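Hand-Held Gripper Project: Report on the Left Finger Fault

Mechatronics Workshop 2, second project report
Submitted 28/05/2020

1. Background

Our group was given the job of building a hand-held gripper tool with two fingers and a camera. A person holds the tool, squeezes the trigger, and picks things up, and the camera records what the fingers do. The recordings are used later by the group working on the Vuvska arm, which has the same two fingers mounted on its wrist.

The first project report covered the design of the trigger and the choice of camera. This one was meant to cover the recording sessions. Most of it is now about a fault in the left finger, which stopped the sessions for nine days and made us throw out part of what we had recorded.

The fingers are printed plastic. The left side has a round housing with a metal bushing pressed into it, and a guide pin runs through the bushing. The pin keeps the finger square as it slides. The drive cord comes from the trigger through the body of the tool and splits to the two fingers. The cord, the pins and the bushings came in a kit from Skamow. We printed everything else ourselves.

2. What went wrong

The fault showed up during session 47. The task was simple: lower the open gripper to the surface, close on a small block, lift it, set it down again and open. The operator reported that the block turned in the grip when it was lifted. On the next try it fell out. The operator squeezed harder, the block held, and the session went on.

This was the first mistake. Our own session sheet says to stop when a dropped object can't be explained, and we didn't stop. The reason given at the time was that the block had a worn face. It was swapped for another one and we kept recording.

Two sessions later the left finger jammed partway through closing. The trigger was already most of the way in. When the operator squeezed again the finger came free all at once and snapped shut. The operator's other hand was near the fingers, steadying the block, and the tip of one glove was caught. There was no injury. The glove had a small tear in it.

We stopped work, wrote up the pinch in the lab safety book and took the tool out of use. The lab rule is that any contact between a moving part and a person gets written up even if no one is hurt, and that the tool can't be used again until the cause is known.

3. Looking for the cause

We began with the parts that were easiest to check.

The cord was fine. We pulled it through by hand with the fingers removed and it ran freely. The knot at the trigger end had not slipped.

The trigger spring was fine as well. We compared it to the spare one and they felt the same and were the same length.

Next we put the fingers back on and closed them very slowly with the tool held over the work surface. We did this with nothing between the fingers so that there would be no load on them.
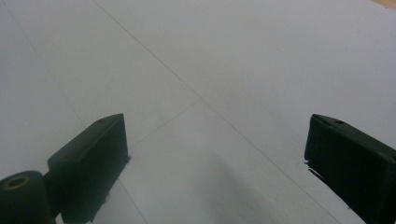

With no load the left finger closed without jamming in most of the runs. When we pressed lightly on its tip with a wood stick, to copy the push of a block, it jammed almost every time. With the same push on the right finger there was no jam. From this we knew the problem was on the left side only, and that it depended on load.

We took the left finger off and looked at the bushing. It had moved. It is supposed to sit flush and straight in the plastic, and ours had backed out a little at one side so that it was tilted. Without load the pin could still slide through it. When the tip was pushed sideways the pin tipped too, and its edge bit into the bushing and locked.

The plastic inside the housing told us why the bushing had moved. The hole had been printed slightly too large, and whoever fitted the bushing had used glue to take up the gap. The glue had let go. We checked the build notes and found the step written down as "bushing fitted" with no measurement of the hole and no mention of glue. The right side was fitted on a different day, in a hole that was the correct size, and it has no glue in it.

4. Why it wasn't caught earlier

The recordings give a fairly good idea of when the bushing started to move. The tool logs the trigger position and the distance between the fingers. In a healthy tool the two should follow each other closely. We plotted one against the other for every session, which we had not done before.

Up to session 25 the line is straight. After that a small flat spot appears near the half-closed position, where the trigger keeps moving and the fingers don't. It gets longer from one session to the next. By session 47 it is easy to see. The data was there the whole time, but we were only checking that the files had been saved and that the video wasn't black.

There was also a daily check on our sheet, called "fingers move freely." It was done every morning with no load. As section 3 explains, this finger usually passed that test even with the bushing tilted. The check was being done properly. It was just the wrong check for this fault.

5. The repair

We thought about three ways to fix it. The first was to glue the bushing again with a better glue. It would have been fastest, but we had no way of testing how long it would last. The second was to order a ready-made housing from Xiao, who sell one in a similar size. The delivery time was longer than what was left of our schedule, and the screw holes are in a different place.

We went with the third, which was to reprint the housing with a smaller hole and ream it to size. We printed four test rings first, with the hole a little different in each, and pushed a spare bushing into all of them. Two were loose, one cracked, and one was a firm fit that needed the bench press. We used that size. The new housing was then clamped to a plate and loaded sideways at the tip while the trigger was worked by hand. It did 70 closings with no jam, and when we measured the bushing afterward it had not moved.

We also changed the trigger. A soft stop now limits how far the operator can pull past the point where the fingers should have closed. If a finger jams, less pull is stored up in the cord, and it will come free with less force. It doesn't remove the hazard completely.

6. What happened to the data

We decided to mark every session after 25 as suspect. The Vuvska group looked at them and kept those where the flat spot was very short. The rest were dropped. In those recordings the trigger position says the fingers are closing when one of them is standing still, and an arm trained on that would learn to expect a delay its own fingers don't have.

We have started recording the dropped sessions again. They will not all be finished by the end of the term. The plan is to do the block tasks first and leave the Wustetent cloth folding tasks for the group that takes over in October.

7. Changes to the procedure

The session sheet now has these added to it:

Push each fingertip sideways with the stick while closing. Do this before the first session of the day.

Plot trigger against finger distance after every session and look at it before starting the next one.

No free hand near the fingers while the trigger is being pulled. Blocks are steadied with the stick or the fixture.

A dropped object with no clear cause ends the session.

Any press fit gets the hole size written in the build notes, with the name of the person who measured it. Glue is not used on bushings.

8. Open points

The right housing is still the original print. It measured correctly and has passed the side load test, so we left it in. It should be checked again when the tool has done more sessions.

The soft stop is made from a cut piece of rubber sheet and will wear. We haven't worked out how often it needs to be replaced.

The tool still has no way of noticing a jam by itself. The log has all the numbers needed for this, and a warning light or a beep would be a reasonable job for the next group. A first version of the script that compares the two values is in the project folder, along with the plots for all sessions and the drawing of the new housing.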